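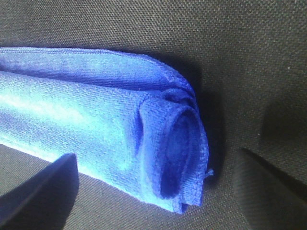

Since two weeks I promise to write what happened with our towel cell, so I will do it now in one long thread. I am the person who maintains the two arms at Gramthorpe, the laundry side. Please be patient with my English.

The short version: the gripper closed when it was not supposed to close, and a person's hand was near. She has a bruise on one finger and is fine. I still did not sleep well that night.

The job of the cell is simple. A rolled towel lies on the gray mat, the arm comes down with open fingers, takes the roll across the body, lifts it, and puts it in a tray. The wrist camera decides where the fingers go. People feed the mat by hand from the other side.

The towels are the blue microfiber ones. For a person they are the easiest thing in the world to pick up. For a gripper they are not so nice. The roll is soft, it gets a little flat where it touches the mat, and the end of it opens if you squeeze in the wrong place.

First we had only boring failures. The arm took the roll too close to the spiral end, the inside slid out like a telescope, and the towel arrived in the tray half open. I logged 17 of these in November, when we started, and after that it was better because we moved the grasp point to the middle.

Then we got the other problem. Sometimes the arm came down, stopped with the fingers open on both sides of the towel, and waited. No alarm, no message. Only waiting. The operators called it "thinking."

I did not like the word thinking. A machine that waits with no message looks the same as a machine that is stopped, and people treat it like one. I said this in a meeting, but I did not write it down anywhere, and this is my first mistake in the story.

On the day of the accident it was waiting again. Shirin Kiani was feeding. She saw that a small loose thread was sticking out from the rolled end of the towel, and she thought the camera was confused by it. So she reached in to pull the thread away.

It was a good guess, by the way. I come back to it.

When her hand left the picture, the camera found a clean towel and the program continued. The fingers closed. Her hand was out of the camera view but it was not out of the gripper. The right finger pushed her hand against the mat.

She pressed the stop with her other hand. The arm stopped correctly. But the gripper kept its force, because our gripper is set to hold when the stop is pressed, so that it does not drop things. Flor Restrepo had to open it with the manual release. The time from the stop to the release in the log is 11 seconds. Please count to 11 slowly and imagine it.

The force is limited, so nothing was broken. The doctor looked at the finger the same day. Shirin was back the next morning and she was more calm than me.

Now the causes, as well as I understand them.

One. The light curtain was muted. We mute it while the operator places a towel, and it must become active again when the arm starts to move down. But the muting was tied to the state "cycle not complete," and a waiting arm is also a cycle not complete. So every time the arm was "thinking," the curtain was sleeping. It was like this since the first day.

Two. The wait had no limit. The vision program asked for a grasp again and again until the score was good enough. Zaid Najjar looked at the logs and found one wait of 298 seconds. Of course a person will put a hand in after such a time. I would do it too. I have done it.

Three. The restart was automatic. After a long wait the arm must not continue only because the picture became better. A person must press a button, standing outside.

Four. The gripper holding its force. For a heavy part over somebody's feet I understand this setting. For a towel it makes no sense at all. If a towel falls, it is a towel on the floor. I copied the setting from our older arm, which lifts crates, and I did not ask myself why it was there.

About the thread. Keyvan Khosravi took the saved pictures and tested them again at his desk. In the pictures with a loose fiber at the end of the roll, the program often drew the outline of the towel too long. Then it calculated that the finger would touch the towel on the way down, and refused. So Shirin saw the reason faster than we did.

But shadow was a bigger reason than thread. Our lamp comes from one side, so the far side of the rolled end has a very dark shadow on a mat that is already dark gray. And the fingers are dark too. Everything in that corner is dark, and the program was not sure where the towel stopped.

What we changed. The curtain is muted only when the arm is fully up at home position, and this is checked by a switch and not by the program. The wait is limited to 12 seconds, then the arm goes up, a yellow lamp comes on, and a person must reset.

Also, the gripper now opens when the stop is pressed. We tested it with a piece of foam between the fingers, every operator one time, so that each person has seen it open. Mahnaz Shahbazi insisted on this and she was right. People trust a stop button more when they have pressed it.

We added a second lamp on the other side. It was the cheapest part of the whole repair. The waits became rare, but I do not want to count this as a safety measure. Better vision gives fewer reasons to reach in, and that is all it gives.

Some people asked me if we blamed the operator. No. The report first had a line, "operator entered hazard zone," and I asked to take it away. The zone was open, the machine looked stopped, and the towel was her job. The line is now "curtain muted during wait state."

Question for those who work with soft things: do you let the gripper open fully at the stop, or only go limp? Ours opens fully, and with the wet towels I am a little worried about them falling on the conveyor belt when we start that next cell.

Small correction to the post about the curtain: it was not since the first day. Zaid says the muting was changed when we added the second tray. The first weeks were fine. This makes it worse for me, because I signed that change.

The cell runs again since 2026-08-24, with the slow speed for now. If you have the same kind of muting, please go and look what your curtain does when the arm is waiting.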